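Bulik Marnska Goalkeeper Gloves: Review After One Season

Posted May 5, 2022

I play in goal for an amateur team, and I am not a young goalkeeper anymore. At 41 I need gloves that protect my fingers first and look nice second. My old pair, the Valura, lost all the foam on the right palm in October, so I bought the Bulik Marnska and have used it in training and matches ever since. I paid for it with my own money, and the shop does not know that I write this.

Sizing

I usually wear a size 9. In the Marnska I had to take 9.5, and I would advise you to do the same if your fingers are long. With the size 9 my middle finger was touching the end of the glove, and when you punch a ball this hurts very quickly. The width is good for me. A friend with a wide hand tried them and could close the strap, but he said the thumb was tight.

Grip

On a dry field the grip is the best I have had at this price. I can hold a hard low shot with both hands and the ball stays there. You must wet the palm a little before the match, this is written also in the small paper inside the bag, and I forgot it the first time. The ball was slipping from me in the warm-up and I was already angry at the gloves. After some water it was a different product.

In the rain it is less good. For light rain I have no complaint. In heavy rain I stopped trying to catch crosses and punched everything, and we lost that match 3–1, although only the second goal was my fault.

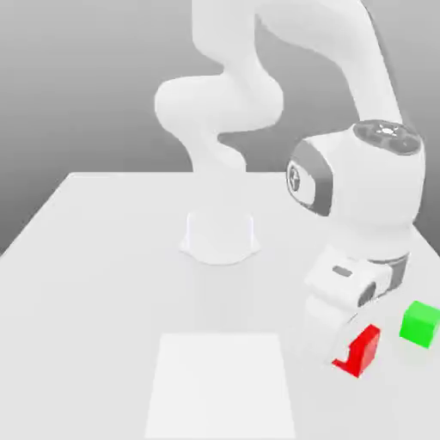
A robotic arm on its base, computer rendering.

Finger protection

The spines in the fingers can be removed, one by one, through a small opening at the wrist side. I play with four spines and take out the one in the thumb. They do not let the finger bend backward, and I had no finger injury the whole season. With the Valura I had two. Maybe it is luck, I cannot prove it, but I feel more brave when I go down at the feet of a striker.

The bad side is that the glove is stiff for the first weeks. Throwing the ball out by hand was strange, because I could not feel when to let it go. A few of my throws went directly to the other team. After roughly a month the backhand became softer and I stopped thinking about it.

Wrist and strap

The strap goes one and a half times around the wrist and holds well. The elastic under it is a little short for my taste, so entering the glove takes some pulling. Please pull on the elastic and never on the palm, or you will open the seam. Mine has one loose thread near the left thumb, which I cut with scissors, and it did not grow.

How long it lasts

Our home field is artificial and this eats every glove. The foam is now worn under the heel of both hands, and there is a hole as big as a coin on the right side. The fingers are still fine. I will keep this pair for training and buy a new one for matches in the summer. I wash them by hand in lukewarm water after each match and dry them away from the heater. When I was lazy and left them in the bag, the palm became hard and I needed two washings to bring it back.

Compared with others

The Valura has a softer palm and you feel the ball better, but it is finished in half the time. The Sveinbjörnsson, which I borrowed for three trainings, is better than both in the rain and much too expensive for a person who plays in front of his family and a dog. If you play mostly on wet natural grass, look at the Sveinbjörnsson anyway. For mixed use I stay with the Marnska.

What I liked: dry grip, spines you can take out, strong strap.
What I did not like: stiff in the beginning, short elastic, weak in heavy rain.

My rating is 4 out of 5. I would buy it again, in the gray color this time, as the white one looked old after two matches.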